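How do you teach a robot to pick up a sock?

by Tala Mansour

My job sounds made up when I tell people about it at parties. I pick things up and put them down again, and I do it so that a robot can learn how. Socks, spoons, sponges, toy cars, the odd potato. I've been doing it since January and I still like it, even the potatoes!

I work with a man called Rami Aoun, who looks after the computer side of things. Our project is called Hultell and there are 4 of us in it. We're trying to teach a robot arm to tidy a room. You'd think that would be easy, wouldn't you? You can probably tidy a room yourself (whether you do is between you and your grown-ups). But tidying is one of the hardest things you can ask a robot to do, and I'd like to tell you why.

Why can't you just tell it?

Try something for me. Put a sock on the floor, then explain to a friend how to pick it up, and make them do exactly what you say and not one thing more. "Bend down." How far? "Put your hand out." Which way? Where does the thumb go? When do you squeeze, and how hard? You'll be there until teatime.

People used to try to write all of that down for robots, in very long lists of instructions. It works nicely in a factory where the same part turns up in the same spot every time. It goes wrong in a bedroom, where the sock is under the bed today and hanging off the lamp tomorrow.

So we do something else. We show the robot lots and lots of examples and let the computer look for the pattern. It's a bit like how you learned what a dog is. I don't suppose anyone gave you a list of rules about dogs. You met a big one and a little one and one that barked at the postman, people kept saying "dog", and after a while you could spot a dog you'd never seen before.

A hand for borrowing

Now, a computer can't learn much about gripping from watching my real hands, which have five fingers each and bend all over the place. Our robot only has two fingers, and they open and shut like a pair of kitchen tongs. So when I collect examples I hold a tool that has two fingers as well, with a camera on it that looks down past them at whatever I'm reaching for. I do the moving, and the camera watches what happens between the fingertips. 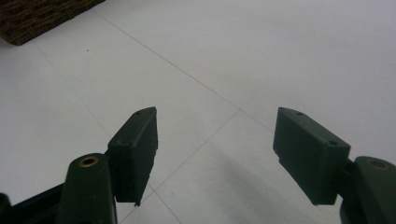
I take that tool all over the place -- kitchens, hallways, a cousin's bathroom -- and every time I pick something up, that's one example. We call it a "demo", short for demonstration. A good demo goes like this. I start with the fingers wide open. I move in slowly, with no wobbling if I can help it. I close the fingers on the thing, lift it, carry it to where it's going and let go. Then I go back and do it again with the thing in a different place.

On a good morning I can do 60 demos. My best friend asked if I get bored and the answer is yes, a bit, somewhere after the fortieth sponge. I sing to keep myself going. (The computer isn't learning from my singing, which is lucky for the robot.)

Why so many?

This is the question children ask me most when I visit schools. If I've shown it a sock once, why show it again?

Well, imagine that every sock I ever picked up was red, and lay on a white floor by a window. The computer might decide that what matters is the red, or the white floor, or the sunshine! Then you give it a blue sock on a brown carpet and it hasn't a clue. It learned something, just the wrong something.

We found this out with a mug. I'd done 48 demos with it, and in every single one I'd left the handle pointing to the left. I hadn't noticed, I'm simply a left-handle sort of person. When Rami turned the mug round the other way for a test, the robot reached for the handle that wasn't there and closed its fingers on nothing at all. Off it went, very carefully carrying no mug across the room. I had to start again and turn the mug a little each time.

So now we change things on purpose. Different floors, different lamps, curtains open, curtains shut, things lying on their sides. If it feels messy, that's usually a good sign.

Do mistakes count?

I drop things quite often. Some demos go in the bin, like the ones where I sneezed. But a few fumbles are worth keeping, as long as I carry on and put it right. If I miss the spoon, back up and have another go, the computer gets to see what having another go looks like. A robot that had only ever seen perfect tries wouldn't know what to do after a bad one.

Rami goes through the demos each afternoon and decides which to keep. He threw out 9 of mine in one sitting because my sleeve kept flopping in front of the camera. I roll my sleeves up now.

Have a go yourself

You don't need a robot for this bit. Get some tongs (ask first) and find a sock, a spoon and something squashy. Pick each one up and move it to a bowl. Then move everything about and do it again, and again with the lights down low. Notice which one you have to grab differently. For me it's the spoon, because it lies so flat. I have to come at it from the side, and it took me a whole week to stop chasing it round the floor.

If you find a clever way to pick up a spoon, please write and tell me. I'll try it with the tool, and it might end up in our next batch of demos.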